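Zitmont Allotments and Shared Kitchen
Minutes of members' meeting, 18 April 2021, held online

Present: Chair, Secretary, plot reps for top and bottom fields, kitchen rep, nine other members. Apologies as per list on the noticeboard.

1. Last minutes
Agreed. One correction – the hose ban was for the bottom field only, not both. Secretary to amend the copy on the website.

2. Water
Long one. Pressure at the far end of the bottom field still hopeless after 10am. Imhof have been out, think it is the joint under the track, want to dig. Quote came in at over £2,000 plus making good. Several members unhappy with this. Point made that the track was only relaid in November and we paid for that as well.
Bottom field rep asked if a second tank by the hedge would do instead. Chair thought possibly, for one summer. Top field rep against, says we will only be back here next spring having the same talk.
Agreed: ask Imhof for a price without the making good, members to fill the trench themselves. Get one other quote. Decision at next meeting.
Until then please water before breakfast or after tea. No sprinklers. No leaving a hose running in a butt and going home, this has happened again.

3. Plots
Two plots given up since last time, 14B and the half plot by the compost bays. Both offered to the waiting list. 14B is mostly couch grass and will need a skip or a very patient person. New tenant to get first year at half rent, agreed.
Letters to go to three plots not worked since last summer. Some discussion of whether this was fair given the year everyone has had. Agreed to make the letter a friendly one and give them 30 days to get in touch before anything else is said.

4. Seed and compost order
Grakon delivery was short by a pallet, they say it is coming. Nobody to take from the pile behind the shed untill it has been checked against the list. Seed potatoes all gone. A few onion sets left, red only.
Query re peat free. Kitchen rep has used it for two seasons and says fine for beans, poor for anything in small pots, dries out on top and stays soggy below. Order form for next year to offer both.

5. Kitchen
Still one household at a time, booking sheet on the door. Please wipe down after and sign. Flivetti urn is leaking from the tap again. Washer changed, made no differnce. Agreed to spend up to £60 on a replacement, plain one, no digital display.
Cupboard under the sink to be cleared. Anything without a name on it goes to the jumble box. That includes jam jars without lids.
Plant sale teas – not this year inside. Flasks and a table by the gate if the rules allow. Kitchen rep to draft something, two people for each shift.

6. Bonfires
None before dusk. None at all if wind is towards the houses. Complaint received from a neighbour, Secretary has replied and apologised. Wet green stuff is not to be burnt, it goes in bay 2.

7. AOB
Bottom gate padlock code changes on the 1st, will be emailed. Do not write it on the post.
Slug pellets – reminder only the wool or ferric kind, see rule sheet.
Request for a swap shelf. Yes, if kept tidy.
Rats by the top bays. Cooked food must not go in the compost. Baiting not agreed, to look at again.

Meeting closed 8.50pm. Next one date tbc, hopefully outdoors by the shed, bring a chair.
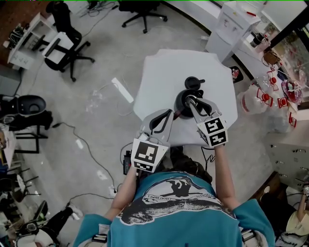

At the white table, teal T-shirt, black vessel in the right-hand gripper.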